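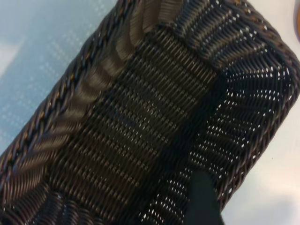
Speaker notes: Running a shared building server

Slide 1. Welcome delegates and introduce Si-woo Jang, who will take questions on permissions after the break.

Slide 2. Totix is a block-building game server for schools and youth clubs. The main world, Isach, opened in January and now has 161 registered players. The limit at any one time is 80.

Slide 3. Explain plots. Each new player receives one plot and a starter chest. Building outside the plot requires approval from a moderator. Pause for the map.

Slide 4. Storage. Members are asked to label every container by its contents. Unlabelled containers in the market square are moved to the depot on Sunday.
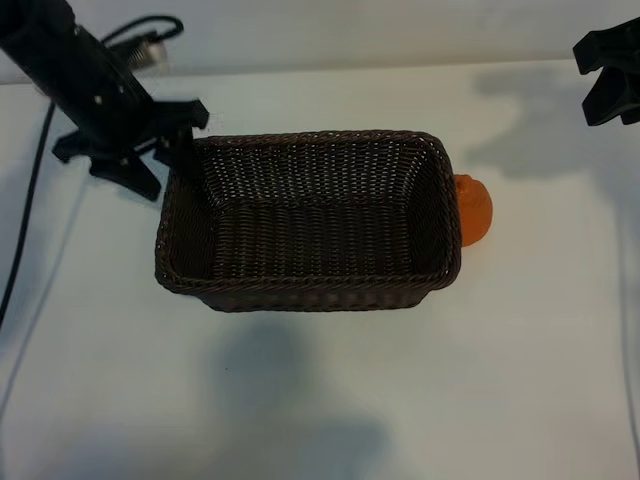
Slide 4: woven basket on a white tabletop.

Slide 5. The Broda add-on records each block placed or removed. Moderators may restore a damaged plot from this record. Requests must give the plot number and the player name.

Slide 6. World size. The border stands 600 blocks from the spawn point in each direction. The Nam extension will be opened to members with nine approved builds.

Slide 7. Invite questions. Refer matters concerning individual bans to the moderators' desk.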